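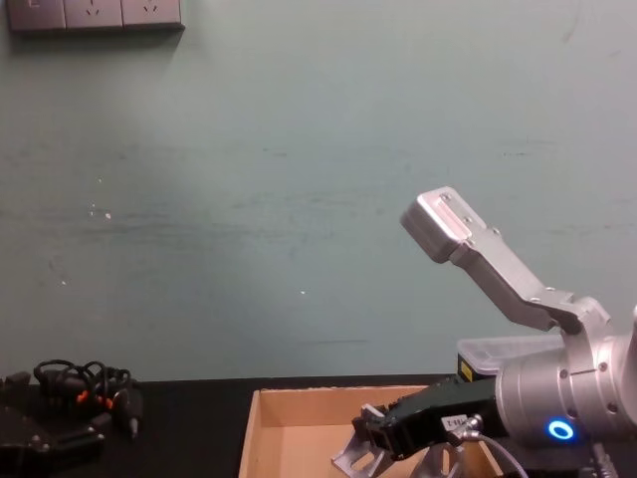

Scuffs and smudges on a pale teal wall, with a black table in front and an open cardboard box.

How to clean scuff marks off a painted wall (and when to leave them alone)

Most advice on cleaning painted walls is written by people selling something to clean them with. I have tried a fair amount of it and I don't believe half. Walls behind a packing table take a lot of abuse from box corners, tape rolls and sleeves, and the usual answer is a miracle sponge or a fresh coat of paint. Try the dull methods first.

What you need

A soft, dry cloth
Two clean white cloths for washing
A bowl of warm water
A small drop of washing-up liquid
A vacuum cleaner with a brush head, if you have one

White cloths matter. A coloured one can leave dye behind, and you won't see whether the paint is coming away. If the cloth turns the colour of the wall, stop.

Before you start

Take everything off the table, open boxes first. Cardboard soaks up drips and goes soft at the base, and you may not notice until you lift it. Lidded plastic tubs can stay in the room but not under the bit you are washing.

Pull the table out if it moves. If it doesn't, lay an old towel along the back edge. A black top shows every dried splash, whatever the label on it promised.

Then look for sockets. Switch off the power to that part of the room, and never spray anything at the wall. Near the socket plates use a dry cloth only, and leave a good hand's width between them and anything wet. Guides that tell you to "spray liberally" seem to be picturing a wall with no electrics in it.

Step 1: Dust it

Go over the wall with the dry cloth or the brush head, top to bottom. People skip this and then wonder why they have grey streaks. Wet dust is mud. On a wall that hasn't been touched for a while, this may remove more than you expect, and you might decide to finish there.

Step 2: Test a patch

Choose a spot that will be hidden, low down or behind the table. Wipe it gently with a damp cloth and let it dry fully. Matt paint is the one to worry about. It can come up shiny where you've rubbed, and a shiny patch catches the light far more than a smudge does.

I would not trust the word "washable" on the tin. I used a matt from Gunditora that claimed it, and it polished up like a shoe after a minute of rubbing. The Macedo eggshell in our hallway claims much less and has put up with far worse.

Step 3: Wash lightly

Wring the cloth out until it no longer drips. Work from the bottom up in small sections, with almost no pressure, then wipe each one with the second cloth and plain water. Starting at the bottom sounds wrong, but dirty water running down a dry wall leaves tracks that can be harder to shift than the marks.

Faint horizontal streaks need some care. They could be dirt, they could be rubber or cardboard dragged along the paint, or they could be in the paint itself from the roller. Only the first two will clean off. If a streak hasn't changed after two gentle passes, scrubbing won't help.

Step 4: Stubborn scuffs

A clean white pencil rubber works on some dark scuffs. Use short strokes and keep checking the sheen.

Melamine sponges do work, I'll give them that, but they work by sanding. I paid too much for the Clinero one and could see no difference between it and a plain block from the market. Keep either for satin or gloss.

Skip baking soda paste. It's recommended everywhere, and all I got was a white haze that took another 70 minutes to rinse out.

Step 5: Tiny white specks

These won't wash off if they are chips or filled pin holes. Try a fingernail first, in case it's only dried filler or a crumb of something. If it stays put, dab on matching paint with a cocktail stick. A brush puts on too much.

Leftover paint from the same tin is best. Cakcombe will mix a small pot to match, though my teal came back a shade too green, so test it behind the table as well.

Step 6: Let it dry

Leave the wall overnight before you push the table back, and leave a gap of 7 cm when you do. Most fresh scuffs come from furniture and boxes touching the wall, and no cleaner will prevent that. I did mine in October with the window shut and it was still patchy at breakfast, but even by lunchtime.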